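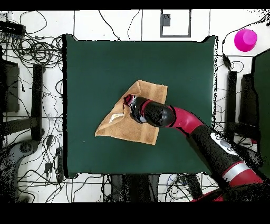
Towel day again. Back on the folding task after a week of fixing everything that wasn't the folding task.

Quick catch up for anyone who missed the May posts. We're showing the arm how to fold by hand. You hold the wrist, squeeze, drag it through the motion, let go, it plays it back. Lovely for picking up blocks. For cloth, not so lovely. Your own arm is always in the way of the camera, and you end up helping with the other hand without noticing, then the playback has no other hand and the corner goes nowhere.

So I've moved most of it over to remote. Sat at the desk with the controller, watching the overhead view like everyone else has to. Slower. Much slower! First evening I got 18 folds I'd keep, and my thumb was killing me. But the arm only ever does what it can do by itself, and I only know what it can see, so no cheating.

Things I've learnt, in no order:

Press then drag. Don't pinch and lift every time, the tan towel is thick enough that pinching gets you one layer or three, never the one you want.

Diagonal folds first. The corner going over into a triangle is the easiest bit to repeat and the hardest bit to teach. Work that out, I can't.

Stop recording before you move the arm away. I had 4 demos where it learned to fold then wave at the ceiling.

Green mat stays. Tried it on the bare table and the mask was rubbish, went back teh same night.

Cables, I know. I KNOW. Floor gets done when the demos get done.

Total is 592 demos in the Varirlow folder now, hand guided and remote mixed together, which is a mistake and I'll have to split them at some point. Named them all badly as well. Half say "fold_new". Ukon (the playback script, for new people) doesn't care what they're called but I do.

Next is two folds in a row without me stepping in. Got it once, didnt save it. Will try again tommorow if the wrist joint stops complaining.

Posted 10/11/2018
Filed under: robots, towels, moaning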